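Os robôs já sabem arrumar a casa?

Se calhar já viste um vídeo de um robô a dobrar uma camisola. Parece magia, não é? Mas antes de deixares o teu quarto desarrumado à espera de ajuda, convém fazer umas perguntas difíceis.

A primeira: quantas vezes é que ele tentou antes de conseguir? Um vídeo mostra o que quem o fez quis mostrar. Em Wellosdale, uma equipa pôs uma máquina a guardar meias numa gaveta e contou tudo, até as asneiras. Em 1000 tentativas, a máquina acertou 517. Imagina que metade das tuas meias acabava no chão!

A segunda pergunta: a casa do vídeo é parecida com a tua? Muitos robôs treinam sempre na mesma sala, com a mesma mesa e a mesma luz. Tu consegues encontrar um casaco na tua casa, na casa da avó ou na escola. Para uma máquina, mudar de sala pode ser como mudar de planeta.
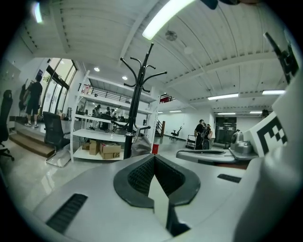

E depois há as mãos. As tuas têm cinco dedos cada uma e uma pele que sente se o copo está a escorregar. Muitos robôs usam uma garra, que abre e fecha como uma pinça. Serve para agarrar uma caixa pequena. Com um saco de pano mole, a conversa é outra: o saco dobra-se, muda de forma e foge.

Experimenta em casa: calça umas luvas grossas e tenta apertar um botão usando só dois dedos. Difícil? Agora tenta de olhos quase fechados.

E nas lojas? Na loja Nutsugah, em Albridge, um robô passou uma manhã a pôr pacotes de bolachas numa prateleira. Arrumou 11 pacotes e parou 4 vezes, à espera que uma pessoa o ajudasse. Um empregado teria acabado antes do lanche.

Isto quer dizer que os robôs não prestam? Não. Há fábricas onde fazem muito bem o mesmo movimento, o dia inteiro. Só que numa casa quase nada se repete – o gato deita-se no tapete, alguém muda a cadeira de sítio, a mochila aparece no meio do corredor.

Por isso, quando alguém te disser que para o ano já há um robô a lavar a loiça em todas as cozinhas, pergunta: em que cozinha é que ele treinou? E quantos pratos partiu?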